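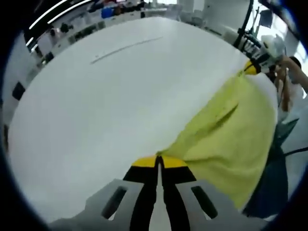
1/ Spent 9th March at the Heltance open day, where the robot people let the public in and feed them small pastries. I went for the pastries. I stayed for the laundry. My first stop was the folding table, where the job is done with a pair of hand-held grippers, yellow at the tips, and a lime cloth gets pulled tight between one and the other like two relatives fighting over a bedsheet. I have had this exact argument with my sister.

2/ Our guide was Remzi Kırmızıgül, who has the calm of a man who has watched a lot of fabric. He told us the plan is to record 1000 folds by April. Somebody asked how many they had. "Almost 500," he said, and looked at the ceiling.

3/ The idea, as he explained it: people do the folding with the grippers, the grippers record it, and later a robot arm gets to learn from the recordings. So the robot's teachers are humans who have agreed to fold things without using their fingers. I asked if it was hard. He said the corners are hard. Everyone behind me nodded as if they'd known this about corners all along.

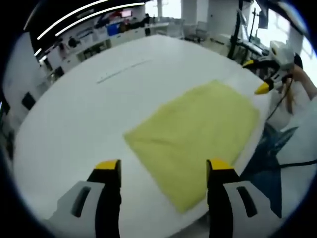
Cloth flat, grippers open. Golf-crowd silence from all of us.

4/ They let me try a practice pair. You get a squeeze handle and no feeling whatsoever in your "fingertips." It took me 2 minutes to pick up a napkin and I've never been prouder of anything. A kid of maybe nine went next and did it right away. Good for her.

5/ The project is called Restness, which sounds like a mattress. The software is called Elter. I asked what Elter stands for and Remzi said it doesn't stand for anything, it was just free.

6/ Then on to shirts. A cloth has four corners and a decent attitude. A shirt has sleeves, and the sleeves have their own plans.

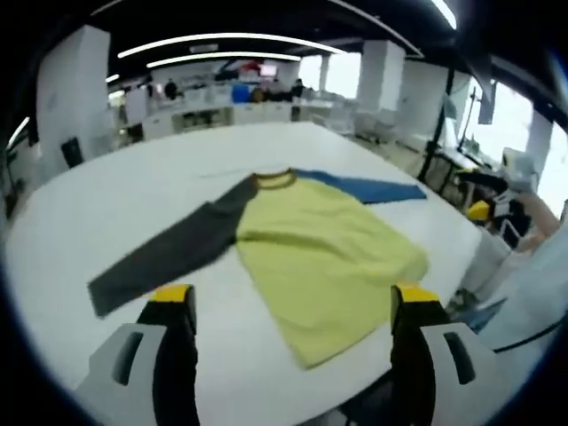

THINGS I ASKED AT THE Q&A

7/ Can it do fitted sheets? (Long pause. "Not this year.")

8/ Can it do socks? A woman from Gavrilă, who were there to look at the grippers, laughed at this harder than I thought it deserved.

9/ Would they like to come practice at my place? I have a chair that has been holding clean shirts for some time now. Remzi took my email address, but I think to be polite.

10/ Went home and folded a towel by hand. Kind of a mess. The cheese pastries were the good ones, if you go.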